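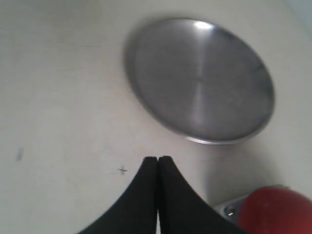 Slide 1. Label wear: scope

Start on time. Three questions for this talk: what the label is printed with, what it is stuck to, and what it gets cleaned with. Most failures at the Drotley site came down to the third.

Slide 2. Print methods

Direct thermal darkens with heat and fades in sunlight. Fine for shipping, poor for anything that stays up. Thermal transfer puts ink from a ribbon onto the stock. Resin ribbon resists solvents better than wax, and costs more. Do not get into ribbon prices here; they are in the handout.

Slide 3. Adhesion

Clean the surface, let it dry, press from the center out. Allow 22 hours before the first wash. On curved parts, the stock wants to spring back flat, so use a thinner film and overlap the ends.

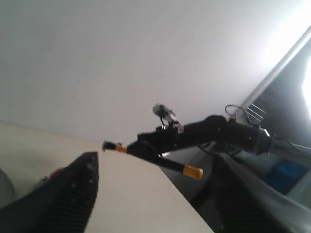

An objection sent in after the Lennox session was that the 22 hours is impractical on a line running two shifts, and could the wash be skipped for one shift instead. Answer: yes, if the part stays dry. Record it in Jerno under the label number.

Slide 4. Rub test

Clorix cleaner, cotton cloth, 900 strokes, same pressure throughout. Read the label at arm's length before and after. Small text goes first. If asked about the 13 rejected samples: all wax ribbon, all from the November batch.

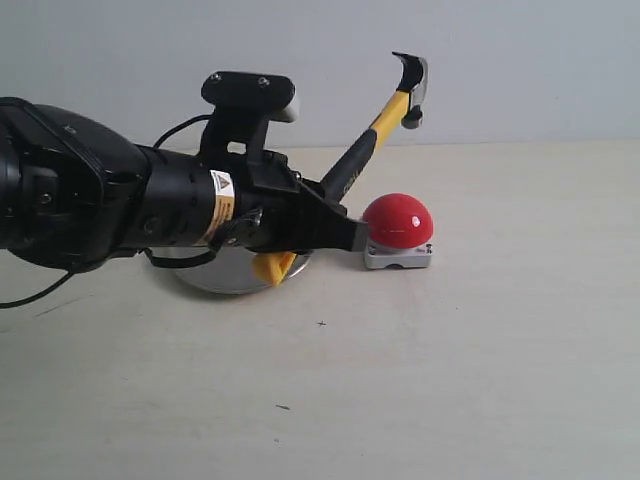 Wraparound warning label, hazard symbol near the top, small text below.

Slide 5. Replacement

Replace when any line can't be read. Remove the old label fully; do not stick over it. Take questions on ribbon choice first, then hand out the test sheet.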